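Kabelsatz

Von Olaia Montes
10/23/21

Ein Kabelsatz, auch Kabelbaum oder Leitungssatz genannt, ist eine Zusammenstellung von einzelnen Leitungen, die mit Steckern, Kontakten oder Klemmen versehen sind und als ein Teil in ein Gerät eingebaut werden. Er überträgt Strom oder Signale. Kleine Kabelsätze verbinden zum Beispiel eine Leiterplatte mit einem Schalter, einer Anzeige oder einem Akku. Große Kabelsätze findet man in Fahrzeugen, und sie können dort mehr als 1000 einzelne Leitungen enthalten. Dieser Artikel behandelt vor allem die kleinen Sätze und ihre Bereitstellung am Arbeitstisch.

Bezeichnung

Die Wörter werden im Deutschen nicht einheitlich benutzt. Im Fahrzeugbau sagt man meistens Kabelbaum, weil sich die Leitungen von einem Hauptstrang wie Äste verzweigen. Bei kleinen Geräten, wo es oft keine Verzweigung gibt, ist Kabelsatz das häufigere Wort. In den Werkstattheften von Ingeborg Harms steht noch die ältere Form »Drahtbund«, die heute kaum mehr verstanden wird.

Aufbau

Ein kleiner Kabelsatz besteht aus Litzen, einer Isolierung und mindestens einem Anschluss. Die Litze ist aus vielen dünnen Drähten gemacht und bleibt deshalb biegsam. Die Farbe der Isolierung hilft bei der Zuordnung. Schwarz wird bei Gleichspannung oft für den Minuspol verwendet, aber darauf darf man sich ohne Schaltplan nicht verlassen. Als Anschlüsse dienen Steckgehäuse aus Kunststoff, in welche die gecrimpten Kontakte eingeschoben werden, oder auch Kontakte aus Metall ohne Gehäuse.

Crimpen bedeutet, dass der Kontakt mit Druck um die Litze geformt wird. Eine Lötung ist dabei nicht nötig. Für die Prüfung zieht man an Musterstücken aus der Serie, bis die Verbindung nachgibt, und notiert die Kraft.

Bereitstellung in Schalen

Kleine Kabelsätze werden am Arbeitsplatz gewöhnlich in flachen Schalen bereitgelegt. Die Schale soll so groß sein, dass die Teile nebeneinander liegen können. Liegen sie übereinander, verhaken sich die Stecker in den Schlaufen der anderen Leitungen, und beim Herausnehmen wird an den Kontakten gezogen.

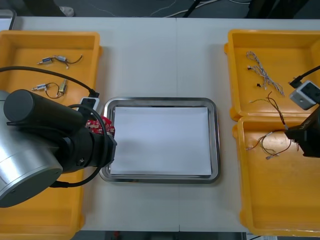 Für die Schalen sind zwei Werkstoffe üblich. Kunststoff ist leicht und in vielen Farben erhältlich, so dass man jeder Teileart eine Farbe geben kann. Edelstahl lässt sich gut reinigen und verträgt Lösemittel, aber die Oberfläche spiegelt, und kleine helle Kontakte sind darauf schlecht zu erkennen. Man legt daher gern ein Blatt weißes Papier hinein. Das Papier verhindert auch, dass Teile auf dem glatten Boden rutschen, und es kann beschriftet und nach der Schicht gewechselt werden. Für Bauteile, die gegen elektrostatische Entladung empfindlich sind, reicht es nicht aus. Bestückte Leiterplatten brauchen eine ableitfähige Unterlage.

Im Lehrbetrieb der Firma Eichhorn wurde die Anordnung der Schalen von Rüdiger Engelhardt schriftlich festgelegt. Nach seiner Regel darf eine Schale höchstens 20 Kabelsätze enthalten, bei Sätzen mit langen Schlaufen nur 13. Svenja Rieger hat diese Regel später für die Werkstatt in Ravville übernommen und die Zahl für sehr kurze Sätze auf 25 erhöht. Beide schreiben vor, dass geprüfte und ungeprüfte Teile nie in derselben Schale liegen.

Lagerung

Für längere Zeit werden Kabelsätze in Beuteln oder Kästen aufbewahrt, trocken und ohne direkte Sonne. Manche Isolierungen werden mit den Jahren hart und bekommen Risse, besonders an Stellen mit engem Knick. Man rollt die Leitungen deswegen in einem weiten Bogen und bindet sie nur locker. Gummibänder sind ungeeignet, sie kleben nach einiger Zeit an der Isolierung fest. Eine Alternative ist das Klettband Pletine, das sich wieder öffnen lässt.

Häufige Fehler

Zu den häufigen Fehlern zählen vertauschte Kontakte im Gehäuse, ein nicht eingerasteter Kontakt und eine zu weit abisolierte Leitung. Der nicht eingerastete Kontakt ist am schwierigsten zu finden, weil die Verbindung bei der Prüfung oft noch funktioniert und erst im Betrieb ausfällt. Anneliese Fuchs empfiehlt in ihrer Anleitung für den Prüftisch Folard, an jeder Leitung einzeln und leicht zu ziehen, bevor der Satz in die Schale gelegt wird.

Siehe auch: Crimpverbindung, Steckverbinder, Litze, Leiterplatte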